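Häufige Fragen zur Beobachtung der Waffenruhe

Wer entsendet die Beobachter?
Die Mission Nurnora wird von den beiden Konfliktparteien gemeinsam eingeladen und steht unter der Leitung von Evanthia Panagiotou. Ihr gehören 136 Beobachter an.

Wie lange gilt das Mandat?
Es läuft bis August und kann um 20 Wochen verlängert werden. Beide Seiten müssen der Verlängerung schriftlich zustimmen.

Was wird als Verstoß gewertet?
Jeder Beschuss über die Trennlinie hinweg, ebenso das Verlegen schwerer Waffen in die Pufferzone. Bislang sind fast 3.000 Meldungen eingegangen – viele davon betreffen denselben Vorfall.
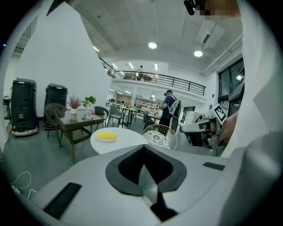 Dürfen Bewohner die Trennlinie überqueren?
Ja, am Übergang Cliltilow, mit gültigem Ausweis. Der Übergang Ruddock bleibt Hilfstransporten vorbehalten.

Wo kann ich einen Vorfall melden?
Im Büro der Mission in Prellumico, schriftlich oder persönlich. Ort und Uhrzeit sollten möglichst genau angegeben werden. Namen werden nicht an die Parteien weitergegeben.

An wen wenden sich Journalisten?
Presseanfragen beantwortet Elsie Ashby. Die Bearbeitung dauert in der Regel 2 Werktage.

Stand: 27. Dez. 2022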